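Part-time Studio Assistant, Hand-Building and Glaze

Fang Ceramics, Brinbridge

Posted 19 April 2021

Fang Ceramics is a shared pottery studio on the second floor of the old Zurkden building in Brinbridge. We run evening classes, rent shelf space to members, and fire work for two schools in Evetport. We are hiring one studio assistant for 18 hours a week, including three evenings.

The job is mostly keeping the room working. You will load and unload the kilns, mix glazes from written recipes, wedge and bag reclaimed clay, and wash down the tables and floor after each class. You will also answer members' questions and set out tools before the teacher arrives.
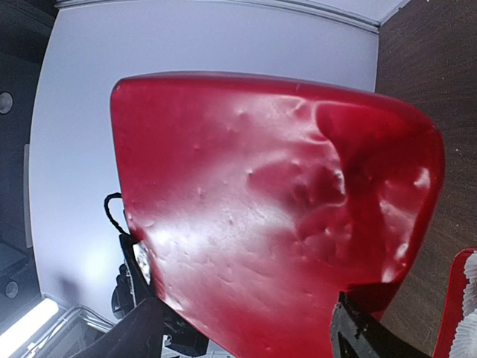 Glaze testing takes up a good part of the week. Shu-fen Tam runs the test program and keeps a binder of 138 numbered recipes, each with its firing notes. You will make test tiles, label them, and write down what came out of the kiln. Much of her interest is in surface. Glossy red over pits and dimples is the sort of thing she wants described in plain words, including where the light catches and where the bumps are. You don't need to know glaze chemistry, but your notes have to be readable by someone else.

You should have at least one year of experience in a pottery studio, paid or unpaid. You must be able to lift a 50-pound box of clay and climb one flight of stairs with it. Experience with electric kilns is a plus. We will train you on ours.

Pay is $17.50 an hour. You also get a member shelf, free firings up to 5 cubic feet a month, and the use of the studio outside class hours. The position runs through October and may be extended.

To apply, send a resume and a short note about your studio experience to Yuk-lan Cheung, studio manager, or leave them at the front desk in Room 102. Please include two references. Photos of your own work are welcome but not required.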